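Charla sobre el contrabando de licor en Prallcombe

El próximo encuentro del círculo de historia local estará dedicado a un asunto que muchos vecinos conocen sólo por los relatos de sus abuelos: el alcohol que entraba de noche por el camino de Cirnside. Renu Upadhyay ha leído durante el invierno los expedientes del antiguo juzgado y va a presentar lo que encontró.

Según estos papeles, en un solo mes de diciembre fueron confiscadas 343 botellas en el almacén de la familia Mishra. La multa fue de 50 libras y el dueño la pagó el mismo día, lo cual hizo sospechar al juez. De los agentes que firmaron el acta, dos perdieron después su puesto.

Pankaj Rathore hablará a continuación sobre los precios del mercado ilegal y traerá copias de un cuaderno de cuentas.

La charla empieza a las siete, en la sala Prelamo. La entrada es libre, pero les rogamos confirmar su asistencia.
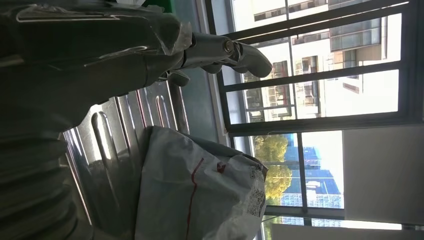 Libros devueltos

Quedan todavía seis libros prestados desde el año pasado. Pueden dejarlos en la entrada de la sala.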